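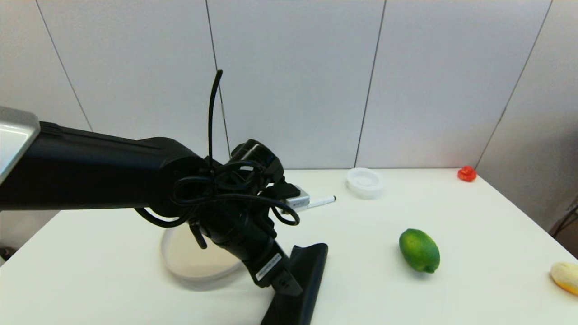
4. Surface Color and Reported Tidiness in Shared Workrooms

The second part of the survey dealt with the color of tabletops and the way in which people who share a room judge its order. Earlier work at Katona had treated tidiness as a matter of how many objects were left out at the end of the day. Bakos and Pálfi questioned this view and proposed that the surface itself affects the judgment. Their proposal was taken up in the present study and applied to workrooms at two sites, Iltard and Onent.

A total of 239 occupants returned the questionnaire. Each was asked to rate the table used most often, to name its color, and to state how often it was wiped down. Ratings were given on a five-step scale. Occupants who used more than one room were asked to answer only for the room in which they had spent the most hours during August.

White tables were rated lower for tidiness than gray or brown ones, although they were reported to be wiped more often. The difference was larger at Onent, where the rooms are smaller and the tables are commonly placed near a wall. Several respondents wrote that cords and dark equipment stood out strongly on a white surface. 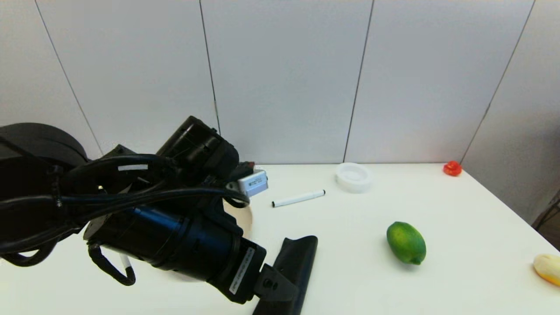
Figure 3. White tabletop with a black arm and looped cables.

Written comments were read by Veronika Bakos and Tímea Pálfi separately and then compared. The two readers disagreed on 14 comments, most of which mentioned both dust and clutter in the same sentence. These were placed in a mixed group and left out of the comparison by color. Comments on lighting were kept, as glare was often given as a reason for disliking a white table even where the respondent considered it clean. 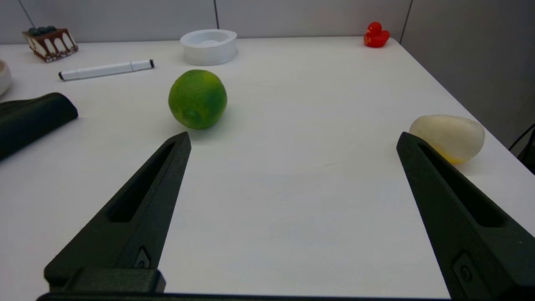 A further question concerned food. At Iltard, eating at the worktable is allowed, and respondents there seldom described fruit or a cup as clutter. At Onent, where a separate kitchen is provided, the same items were mentioned as signs of neglect. House rules therefore appear to shape the ratings alongside color, and the two effects cannot be fully separated with the present data. The Brono scale, used in the next section, asks about rules directly.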